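Neighbors Help Board > Birwood > Planning, Zoning and Permits

How do I object to a rezoning when I only found out last week?

Posted by Hanyu Lu, 4 Aug 2022

Hi all, long post, sorry in advance. I live on the east side of Birwood, two streets back from the old Janach feed mill. If you've driven past it you know the one, big gravel lot and the loading dock that faces the creek. I've been here seven years and in all that time the only thing that's happened on that lot is the farmers' overflow parking in summer.

So last week I'm getting my mail and there's an orange sign zip-tied to the chain link. Notice of public hearing, request to rezone from light industrial to mixed residential, applicant is an outfit called Drustier. I went home and looked it up on the city website (which took me most of an evening, the search box on that thing is terrible) and the plan is for 200 apartments in four buildings, with a strip of shops along Mill Road. The tallest building is five floors. Everything else around here is one or two.

I want to say right away that I'm not against housing. My cousin has been trying to rent in this town for ages and it's a mess. But the traffic study in the packet says the project adds 596 car trips a day and that Mill Road can take it with no changes. Mill Road! It has one stop sign and a bridge where two pickups can't pass each other. Kids walk along there to the bus with no sidewalk. I read that page over and over thinking I'd missed the part where they fix the bridge.

Also the notice that was supposed to go to neighbors never came to me. I asked on my street and it's a mix, a few people got a letter and most didn't. The packet has a mailing list in the back and my address is on it, except my last name is typed as "Lü" with the two dots and the house number is wrong, so who knows where that letter ended up. Some other family's recycling, I guess.

The hearing is in 19 days. What I'd like to know:

Does the bad mailing mean anything, legally or otherwise, or is the orange sign enough?

Is it better to write something or show up and talk? I have never spoken at one of these and the idea makes my stomach hurt.

Do I have to be totally against it, or can I say I'd be fine with it if they fixed the road?

And is it worth getting a petition going? I can knock on doors in the evenings, I just don't want to spend two weeks collecting names if it goes straight in a drawer.

Thanks for reading all that. I rent a bench at the shared workshop off Mill Road and I've been asking everybody who comes through there too, and so far I've gotten a different answer from each of them. 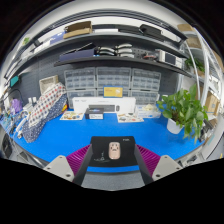

MapleStreetMarge wrote that she went through almost the same thing with the car wash proposal a few years back, and her answer got the most thanks on the page, so it's been moved up top by the moderators:

Okay, deep breath, 19 days is plenty. We had less than that!

Start with the mailing thing because it has a clock on it. Call or go in to the planning counter and ask to see the proof of mailing for the hearing. Be nice about it, the folks at the counter didn't write the list. Then send a short email the same day saying your letter was addressed wrong and you never received it, and ask them to confirm they got your email. Whether it changes anything depends on what your local code says about notice. Ours had a line about the sign, the newspaper ad and the letters all being required, and another line saying one missed letter by accident doesn't cancel a hearing. But if most of a street got missed, that's a different conversation, and they may decide to push the date back themselves so they don't get challenged on it later. So go ask your neighbors who did and didn't get one, and write down addresses. Don't guess. When we did ours somebody said "the whole block" and then a man on our block stood up and said he'd gotten his just fine, and I wanted to crawl under my chair.

Writing or talking: do both. Written comments usually have to be in several days ahead to make it into the packet the commissioners take home, so check the cutoff on the agenda page or ask the clerk. That packet is where you get to put in the long version. Keep it to a page or so if you can stand to. Then at the hearing you get your couple of minutes (three for us) and you say the one thing you care about most. Yours is the bridge, it sounds like. Bring photos of the bridge with two trucks at it. Bring one of the kids' bus stop too, without the kids.

About the stomach thing, I read mine off an index card and my hands were shaking so hard you could hear the card. They've seen it all before. They were perfectly kind.

And yes yes yes you can say you'd support it with conditions! I wish more people would. Ask for specific stuff. A sidewalk from the site to the bus stop. Work on the bridge before anyone moves in. The five-floor building moved to the creek side away from the houses. I'd say the commissioners perked up when a person gave them something they could write down. We lost on the car wash itself, but we got the shorter hours and the wall, and I can sleep with my windows open, so I count that as a pretty good trade.

One more thing, watch out for what kind of hearing it is. Ours had two, first the planning commission, who only recommend, and then the city council, who vote for real. A bunch of our people came to the first one and stayed home for the second, and the developer's folks came to both. Put both dates on your fridge.

Good luck, and please come back and say how it went!

gravelroad_tom

Go to the meeting. They already decided but go anyway.

Petitions are a waste of time, I signed one in March about the truck route and never heard a word back. Call your council member on the phone, that's what they're there for. Mine called me back while I was eating supper.

Also five floors isn't that tall.

pdk_east

I'm going to disagree with Tom on petitions a little. The regular kind, a sheet of names that says "we don't like it," yeah, that gets noted in the minutes and that's about all. But a lot of places have something called a protest petition, and it's a whole different animal. If the owners of a certain share of the land right next to the site sign it, the council needs a bigger majority to pass the rezoning. It has to be property owners, not renters, and it has to be within whatever distance the code says, and there's often a form and a deadline. Not every state allows it, and some have gotten rid of it, so ask the clerk straight out: do we have a protest petition here, and what are the rules? If the answer is yes, I'd get on it tomorrow. If the answer is no, I'd put the door-knocking time into getting people to send their own emails. Ten emails in ten people's own words did more for us than the form letter everybody copied.

On the traffic study, don't just say you don't believe it. Look at when they did the counts. It should be in an appendix way in the back with a bunch of ugly tables. If they counted cars when school was out, or on a day the road was half closed, say that, with the page number. Then look for whether the bridge is even in the study area. In a lot of these they study the intersections they're told to study and stop there, and the bridge may simply not be one of them. If it isn't, that's your question for the hearing: why wasn't it included, and could it be before there's a vote? It's polite and it's hard to wave away.

You can also ask for a meeting with the applicant. I know that sounds like a fun way to ruin an evening, but their planner would usually like to hear about a problem ahead of time over coffee than at a podium. Ours changed a driveway because a lady brought them cookies and a hand-drawn map. Okay, the cookies may not have been the reason.

Your misspelled name, by the way: tell the county assessor, too. The city often pulls the mailing list from the tax records, and if it's wrong there it'll be wrong on the next one.

Hanyu Lu

Thank you all so much, even Tom! I called the counter this morning and the clerk was really nice. She's pulling the proof of mailing for me and said I can come look at it whenever they're open. I asked about the protest petition and she had to go ask somebody, so I'm waiting on a call back.

I did dig up the appendix like pdk_east said. The bridge isn't in it. They looked at the stop sign and at the turn onto the highway and that's all, unless there's another table hiding someplace. So I've got my index card, I guess.

Marge, what did you write on yours? Did you start with your name and address or just jump in?

MapleStreetMarge

Name and address first, they need it for the record, and then jump in. Print it BIG. I couldn't read half of mine.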